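Home robots: is there anything that can do a real chore yet, or do I keep my money?

Posted by dishpan_hands, 2023-03-05
Filed under: Kitchen and laundry, Gadgets

My mother-in-law has decided that what our household needs is a robot. She isn't talking about the vacuum, which we have, and which spends most of its life under the couch asking for help. She means something with an arm that will put dinner on and tidy up after it. She saw a thing called the Flitovel at a home show in January and has been forwarding me the newsletter ever since. They want a deposit of $433 to hold a place in line, with no delivery date that I can find.

I have two kids, shift work and a kitchen the size of a parking stall. I would pay good money to have somebody else deal with supper three nights a week. What I don't want is a very expensive coat rack. Can any of these machines do household jobs now, today, in a kitchen that hasn't been cleared by a film crew first? And if they can't, which chores are closest? Laundry would also be acceptable. I am not proud.

3 replies, sorted by most helpful

Clyde Abernathy
Member, 117 replies

Keep your money. I fixed packaging machinery for most of my working life, the last stretch of it at Kasprzak, where we had arms that could put lids on tubs all night without spilling a drop. Everybody who toured the plant went home convinced they'd have one in the kitchen by Christmas. What the tour didn't dwell on was that every tub was the same tub, arriving in the same spot, facing the same way, and that if one came down the belt a bit crooked the whole line stopped and someone phoned me.

Your kitchen is nothing but crooked tubs. The good pan is in the sink, the cupboard door doesn't close and there's a child in front of the fridge. A machine has to work all of that out before it gets to do anything you'd call a chore. 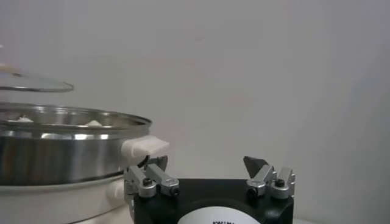
Cooking is a good test of how far along they are, since it looks like one job and is really a few dozen small ones. Chopping gets all the attention, but I'd watch the dull bits in between. Take getting the lid off a pot. A glass lid is clear, which makes it hard for a camera to find, and it's slippery, and once it's up in the air at a tilt you have to keep it clear of the rim and put it down somewhere that isn't the floor. Then there's whatever is in the pot. Two soft white lumps just showing over the edge of a steel pot are no trouble to you or me, we'd have them out with a spoon while arguing about the hockey. Metal fingers have to find them past all that shine and then hold on hard enough to lift and gently enough not to make paste. Those plastic side handles are a kindness, mind you. A flat tab sticking out is about the friendliest thing you can offer a gripper, and I'd sooner bet on it moving a pot by the handles than serving what's inside.

So my ranking, closest to furthest: vacuuming (done, more or less, apologies to your couch), mowing a flat lawn, moving things from one known place to another known place, loading a dishwasher slowly, folding towels very slowly, supper. Fitted sheets I leave out, as people can't do those either.

If somebody wants a deposit, ask to see it work in a stranger's kitchen, with the sound on and the video at normal speed. Plenty of those clips are sped up, and it says so in tiny grey letters in the corner if you're lucky.

Esperanza Nakamura
Member, 5 replies

Clyde is right about the deposit but a bit gloomy for my taste. I clean for a living and I'd say the question is which parts of a chore you hate. I don't mind washing a floor. I mind hauling the bucket. A machine that only hauled the bucket would have my full respect.

For your suppers, I'd get a plain multicooker with a timer. Mine is a Perkix, cost me $200, no arm, no newsletter. You put the stuff in before your shift and it's ready when you walk in. It won't lift its own lid, but I've made my peace with that.

Laundry – forget it for now. I looked at the Esturex folding cabinet when I was feeling flush. You have to clip every shirt onto it yourself, one by one, the right way around. By the time I've clipped a shirt I could have folded it and put it away. It also wanted more room than my dryer, so in a parking stall kitchen you'd be eating off the top of it.

If your mother-in-law is keen, maybe suggest she puts the $433 toward a teenager. There's one on most streets and they can manage stairs.

gord_in_the_garage
New member

We have a robot mower and it is great except for the hose. Do not leave the hose out. Also check if your vacuum has a height setting or get the risers for the couch legs, ours stopped getting stuck after that. No idea about the cooking ones, sorry

Comment from dishpan_hands

Thank you all. Risers ordered. I've forwarded Clyde's bit about normal speed to my mother-in-law, who says the man at the home show was very polite and she doesn't see why he would speed anything up. Looking at multicookers tonight. Esperanza, does yours do rice properly or does it weld it to the bottom?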